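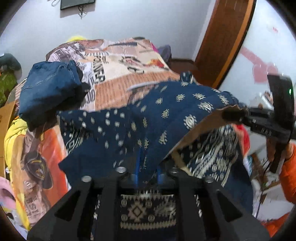

A patterned navy garment on the bed, seen from one of the two hand-held grippers.

Big news from the software side of Mai this January! Lộc Doãn and Mỹ Ninh have finished the new version of Trekia, our perception tool, and it is so much better at telling one cloth from another. Busy prints on top of busy prints used to drive it up the wall (a paisley edge over a newspaper sheet, oh dear), and the fold planner would happily reach for a corner that was only part of the pattern. Trekia now follows the fabric's edge over 17 frames before it passes a grasp point along, and Lộc has relabeled 1165 clips of bedroom laundry to go with it, bless him. Tobiloba Babalola is still chasing a small timing slip between the left and right gripper streams, so please hold off on merging your two-handed clips until she gives the word. Questions about the labels can go to Mỹ.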